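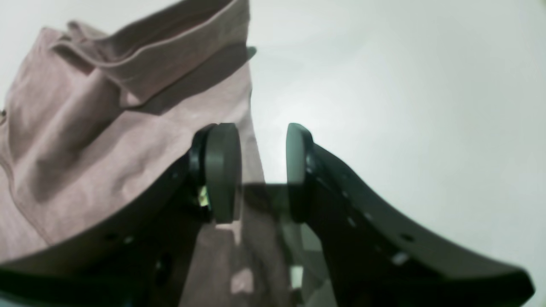
laundry, the final boss. pink knit thing vs two fingers

412 likes · 38 comments · 21 shares

ok so people keep asking me can a robot do your chores yet. short thread, on my lunch, typing fast

I fold for a living btw. Eleven years, hotel linens first, now the wash-and-fold counter at Plargate. so I have opinions

88 likes · 6 comments

Towels? yeah. Machines have done flat stuff forever. Sheets go in one side of the big ironer and come out folded. Been that way since before I started. Boring, works great, breaks every October for some reason

Clothes are a whole other thing. Look at the photo again. Where's the neck? Is that rolled bit along the top a hem, a collar, a waistband? I do this all day and I'm not sure from that angle. I'd know the second I picked it up though

61 likes · 9 comments

that's kind of the point. My hands find out. I grab any corner, give it a shake, it drops, ok that's the shoulder. Didn't think about it. Didn't really look either tbh

Two fingers has to get the right pinch of cloth first. one layer or two? Knit is soft, it just moves when you poke it. Grab both layers and now your folding a lump

74 likes · 3 comments

Estrella Medrano (runs our Hurnum store, way more patient than me) timed me last week on a basket of mixed stuff. 95 pieces. Tees, leggings, kid socks, one bathrobe with the belt missing. I was slow that day and it was still not close to anything I've seen a machine do in a video

And the videos!! check the corner for the little "8x speed" thing. Also it's always a tee. Always laid out nice already. Who laid it out

130 likes · 17 comments · 12 shares

To be fair. I watched one at the Pruvbridge trade show get a sweater folded in 3 tries, no help, sweater dumped on the table in a wad. I clapped. The guy next to me did not clap

Third try was a decent fold too. Sleeves in, bottom up. Little crooked, I'd of redone it for a customer but at home? who cares

52 likes · 5 comments

what I'd pay for right now, today:
- something that turns stuff right side out
- sock matching
- buttons. please do the buttons

folding is the part I don't mind

96 likes · 22 comments

Elvia Pacheco asked in the replies about shop floors, not just laundry. She does returns at Villaseñor. Same story she says, boxes are fine, they've got a machine that tapes and one that stacks. But the clothes inside get opened and checked and refolded by a person, every one. They had 3,156 returns come through last month. People did all of them

40 likes · 8 comments

so my answer. Stiff things, same size every time, yes, already. Soft things, sort of, slowly, with somebody standing there. A whole basket start to finish while you're at work... not at my counter yet

and no I'm not scared for my job, thx to the 4 guys who asked. Send one over. It can have the fitted sheets

157 likes · 31 comments · 14 shares

ok lunch over, dryer 6 is buzzing. will anser the rest tonight

19 likes · 2 comments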